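Skip to content
Search the help forum... Go
Reading time: 3 min

Purple cable on the right arm keeps snagging at the wrist

Dinesh Lobo
January 3, 2018

I look after a two-arm cell we use for sorting glassware onto a gold rack with an orange base. The arms sit either side of a gray wood-grain table with walls on three sides. Each gripper has its own purple braided cable. The left one behaves. The right one goes up in a tall arc from the gripper, over the forearm and elbow, and back down to the base. When the arm reaches for something low near the back wall, the arc swings down and catches on whatever is standing there.
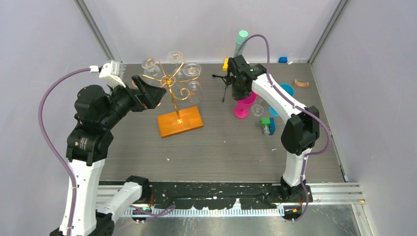
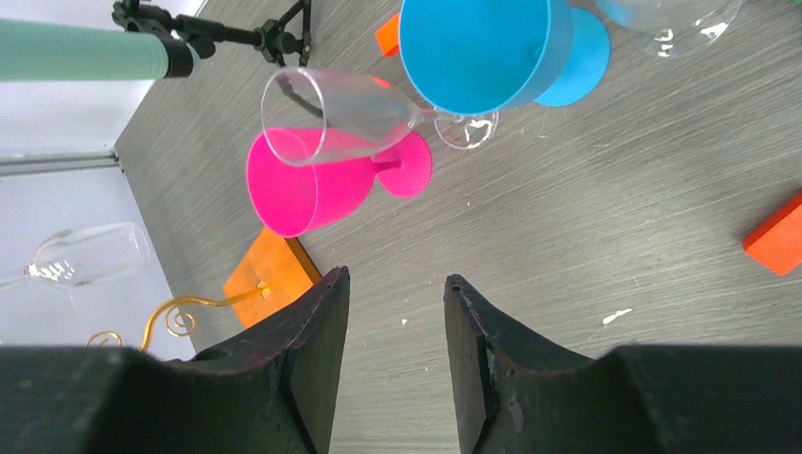
The cell from the fixed camera, then the table from the gripper camera. Same setup in both.

I also want to know if the fingers are due for replacement. They are scuffed and the edges are chipped in places. The cell has done 998 cycles since I last changed anything on it. I have tried a shorter cable, but it went tight when the wrist turned all the way and the gripper dropped off the bus. Is there a normal way to route this? I don't want to zip tie it to the forearm and find out it was wrong.

Krajewska

A shorter cable won't fix it. You need the slack, it just has to be in the right place. Right now all of it is above the forearm.

Power the arm down and support the forearm before you start. Then:

Turn the wrist by hand to the middle of its travel.
Put one soft strap on the forearm, about a hand's width behind the wrist joint. Hook and loop, no zip ties. Zip ties cut into the braid.
Leave a loop between that strap and the gripper, big enough that the wrist can go to both ends without pulling.
Put a second strap just before the elbow, then leave another loop over the joint itself.
From there run it down the lower link to the base.

Move every joint by hand from one end to the other before you power up. If the braid goes straight anywhere, that loop is too small. Then run it at low speed with the table cleared. I would run at least 17 slow cycles before putting glass back in.

On the fingers, scuffs alone don't matter much. Run a fingertip along the inner faces with the power off. If you feel a burr, dress it with fine paper. If a chip reaches the face that touches the stem, change both fingers as a pair – a new one against a worn one won't close square and you will have to redo the zero anyway.

Skoden

get a spring loaded cable retractor and mount it up top. we had one on a Tamard arm and never touched it again. costs more than straps obviously

Utix

The retractor is OK on a big arm, but on a small one the pull shows up at the wrist and you lose repeatability. I'd do the straps.

Check the plug at the gripper end too. If the short cable went tight even once it may have loosened the connector, and that gives you the same dropouts later with a cable that is perfectly fine. Hold the plug and wiggle it gently while watching the status page. Any flicker and you should replace the cable.

Also wipe the track rail along the front while you are in there. It has white marks all over it in your first picture. I can't tell if that is paint or something else, but I wouldn't want it working its way into anything that slides. Dry cloth first, and keep solvent off the toothed rack below it until you know what grease is on there.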